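Treten Short Film Festival > Get Involved > Open calls

Wanted: viewers for the first-round selection panel

We are looking for 7 people to watch short films for us between now and the end of December. If that sounds like a treat, please read the whole page before you write in.

Last year 592 films were sent to Treten. By our own reckoning 262 of them were never seen by more than one person before they were turned down, and several of those were turned down after four minutes. We still put "every entry carefully considered" on the poster. I didn't like that line then and I don't like it now, so this year each film will be watched to the end by two viewers who have not spoken to each other about it.

What you would do

You will be given a share of the entries, in batches, through the Jostoto viewing site. The site is slow after 6pm and logs you out without warning, so write your notes somewhere else first. For each film we want a yes or a no and a short paragraph saying why. "Visually stunning" is not a reason. Neither is "an important subject". We had plenty of both last time and they told us very little.

There are two meetings at the Pálfi cinema in Gridville, both starting at 7.30pm. You need to come to both. We have tried doing them over video and people just agreed with whoever had the best microphone.

Who should apply

Anyone over 18 who watches films and can write a clear sentence. A film degree won't count against you, but it won't move you up the list. We would like to hear from people who read subtitles without grumbling, and from anyone who speaks Portuguese, Hungarian or Farsi. You can't apply if you, or someone you live with, has a film entered.

What you get

A fee of £539, paid in two halves, the second once your notes are in. It works out badly by the hour and I won't pretend otherwise. You also get a pass for the festival and your travel to the meetings. We do not offer "exposure".
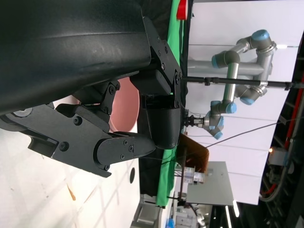
Page last changed: December, 16:40, by M. Andrade

How to apply

Send us 300 words on a short film you think was overpraised, and another 300 on one that was overlooked. Please don't send a CV or a list of favourite directors. Mirela Andrade reads the applications first and passes them to me with the names taken off.

Questions about dates and payment should go to Mirela at the festival office. Complaints about last year's selection can come to me, though I have probably heard yours.

Kenneth Kinnear
Head of Selection

Related
Rules for entering a short film
Front-of-house staff needed at the Pálfi
Last year's programme
How we choose the jury
Getting to Gridville by bus and train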